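Parts Sorters and Packers Wanted, Porkarton Switch and Control

We are looking for two people to join our sorting and packing tables! Porkarton rebuilds and resupplies control panels for small workshops, bakeries, car washes, print shops and pretty much anyone else with a big button on the wall. Before a panel goes together, somebody has to get all those buttons into the right bins, and that's where you come in.

The job is hands-on and you'll be learning from the first morning. You'll take push-button switches from the table, check the cap and the contact block, look over the screw terminals, and put each one in the bin for its order. Green caps, yellow caps, long stems, short stems (you will have opinions on them by your second week, we all do). A busy week sees 1000 switches go through the room, and a quiet one leaves time for relabeling shelves and helping Maxine Pryor with the Kereama orders, which are always a bit of a puzzle and a lot of fun.

You don't need a background in electrical work. We'd love to meet people who like small parts, notice when a collar is missing, and can keep a table tidy while chatting. You should be able to tell colors apart reliably and be comfortable standing for part of the day. Stools are provided and people do use them!

Hours are Monday to Thursday, starting at 8, with a paid lunch. The first 14 days are paid training alongside someone who knows the bins well. Both jobs are at our Priltura Street building, on the ground floor, with parking behind. Work begins in February.

To apply, send a short note to Darcy Donnelly at the front office, or drop one off in person. Tell us what you've done before, paid or not, and which days you could come by to see the tables and try a little sorting. A résumé is welcome, but a few friendly paragraphs will do just fine.

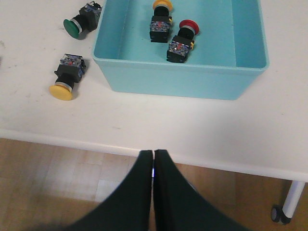 Darcy answers every note, usually within the week, and will call to set up your visit. Please include a phone number and the best time of day to reach you.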